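Mushi Tabletop Shelf Riser Review: Two Months of Cereal Storage

By Subira Mrema
2023-10-20

I bought the Mushi riser in August after getting fed up with cereal boxes taking over one end of our table. It is a simple thing: a black metal rack with a light wooden board that sits across the top. You stand it on a worktop or table and get a second level for dry goods. I ordered it direct from Hollura, who sell two sizes. I went for the wider one.

There are plenty of plastic risers for less money, and my sister-in-law has one from Allisex that does the job for mugs. I wanted something that looked more like furniture, as ours is out on view all day.

Putting it together

The rack comes as two end frames and a set of rails, with a bag of bolts and an Allen key. The instructions are one sheet with drawings and very little wording. Fit all the bolts finger-tight first, stand the rack on a flat surface, then go round and tighten them. I did one end fully before starting the other and had to undo it when the rails wouldn't line up.

The board is separate and goes on last. It rests on the rack and you can lift it off for wiping.

One of my bolts had a damaged thread. I emailed Hollura and a replacement came in the post six days later, no charge. I used one from the shed in the meantime.

How much it holds

Cereal is the main thing in our house, so that was my test. Smaller boxes suit it best. Apple Jacks, Froot Loops and the smaller Frosted Flakes stand side by side on the board with their fronts showing, and you can pull out the middle one without moving its neighbours. The large Frosted Flakes I prefer to keep down on the table. It will go on the board, but then the top of it is too high for my youngest to reach comfortably. 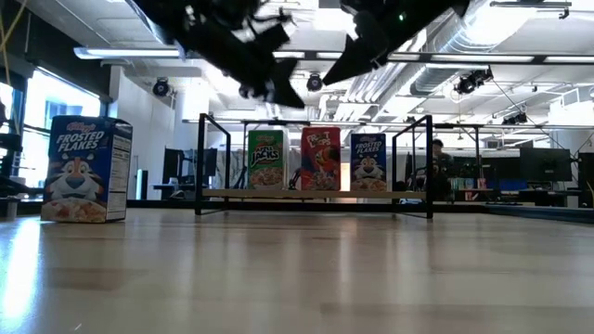
Stability

With boxes on it the rack feels steady. The square tubing doesn't flex when you lean on it, and the feet sit level on our table, which is old and not especially flat. Empty, it is light enough to slide if you knock it, so I put felt pads under the feet. These aren't supplied and I think they should be.

The board is the weaker part of the design. It stays put under a normal load, but there is nothing stopping you from pushing it sideways along the rails. If you are wiping underneath and catch it with your arm, it moves. Two strips of rubber matting cut to the width of the rails cured this for me. Caroline Rashidi, who has the narrower version, used sticky tack at the corners and says hers hasn't shifted.

The board has no lip either. That makes it easy to clean and easy to slide things on and off, but I wouldn't put glass jars near the edge with small children about.

Arranging it

We have tried a few ways of setting it out. Boxes in a straight row look tidy and are easy to read. Leaving some on the board and some beside it on the table works better at breakfast, when everything is being passed about and put back anywhere. I had a pair of blue boxes up at the far end of the shelf, one of them turned so the nutrition panel faced along the board, and green ones down on the table. The Apple Jacks box was leaning over, but it was still quick to find by its colour. 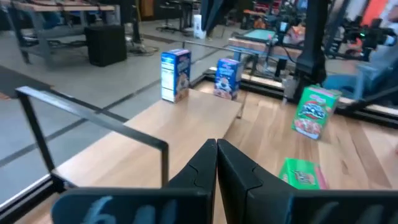 Finish and cleaning

The black coating on the metal is even and hasn't chipped so far, including on the corners where I expected it to go first. It does show flour and dust. A damp cloth gets it off.

The board is pale and smooth and marks more easily. A ring from a wet milk jug took some rubbing to shift. I have since given it a coat of Jusell board oil, which darkened it very slightly and seems to help with splashes. Let it dry overnight before you put cardboard back on it. I didn't wait long enough and one box stuck.

What I would change

A raised back edge, or pegs to hold the board to the rails. Felt pads in the box. A spare bolt or two. None of these would cost the maker much.

Would I buy it again?

Yes, at the sale price I paid. At full price I would want the board fixed properly to the rack. It suits light, boxed goods and things you use every day. For tins or heavy jars I would look for something with a fixed top.

Rating: four out of five.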